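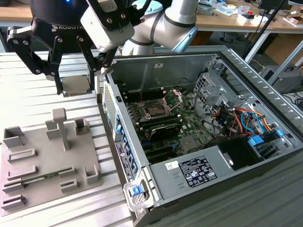
Kuvonska Opens Computer Refurbishing Center in Former Jimard Warehouse

Free and low-cost desktops to go to households, schools and small libraries

Kuvonska has opened a computer refurbishing center on the ground floor of the former Jimard warehouse. The center takes in used desktop and laptop computers from offices, wipes the drives, replaces worn parts and passes the machines on to households and schools that have asked for one.

Work at the site began in June. Kuvonska ran a smaller program out of two rented units on Pant Street before the move, and both units have now been closed. Last year that program placed 3267 computers. The waiting list was closed twice during the year when storage space ran out.

"We had machines stacked in the hallway and we were turning donors away," said Agustina Montecinos, director of the center. "The old units had one loading door between them, and if a truck came while we were packing an order, the order had to wait. The first thing I asked for in the new building was a second door."

The center has 40 workbenches, a locked room for drives that have not yet been erased, and a pickup counter facing the parking lot. Drives that can't be erased are shredded on site. Donating companies get a written record with the serial number of each drive and the method used.

How machines are handled

Computers arriving at the center are logged and sorted by age. Those that can run a current operating system go on to testing. Those that can't are taken apart, and usable memory, processors, power supplies and cables are kept as spares. Metal, plastic and circuit boards left over are sold to licensed recyclers, and the income goes toward new batteries and solid-state drives, the two items the center buys most often.

A finished desktop is supplied with a monitor, keyboard, mouse and power cord. Laptops come with a charger. Each machine carries a one-year repair warranty, and repairs under the warranty are done at the pickup counter or by mail.

"People ask us whether a used computer is going to be slow," said Mizanur Gazi, who manages testing. "For homework, email, forms and video calls, a six-year-old office desktop with a new drive does the job. We don't send out anything we wouldn't put on our own desks. If it fails a stress test it goes back to parts."

Who can apply

Households that receive public assistance, students enrolled in adult education and people referred by a social worker can apply for a free computer. Other residents may buy one at a reduced price. Public schools, libraries and registered nonprofits may order in quantity, with delivery included inside the county. Applications are accepted online or on paper at the pickup counter, and one computer is allowed per household every three years.

The first bulk order from the new building went to Clultano, an adult learning program that holds evening classes in English, bookkeeping and job search skills. Clultano received 102 desktops for its classrooms and its lending shelf. Students may borrow a machine for the length of a course and apply to keep it at the end.

Donating equipment

Kuvonska accepts desktops, laptops, flat-screen monitors, docking stations and networking equipment from businesses and public offices. Pickup is free for loads that fill at least one pallet. Smaller loads can be dropped off at the loading door on the north side of the building. Individuals may bring personal computers to the pickup counter and should sign out of all accounts first. Printers, tube monitors and loose batteries are not accepted.

The center is open to the public from 9 a.m. to 4 p.m. on weekdays. The counter closes for half an hour at noon. Parking is free, and the Pant Street bus stops at the corner.

About Kuvonska

Kuvonska is a nonprofit that collects, repairs and distributes used office computers. It is funded by equipment sales, parts recovery, local grants and donations.

Media contact: Agustina Montecinos, Kuvonska press office. Visits to the center by reporters can be arranged during public hours. The drive room is not open to visitors.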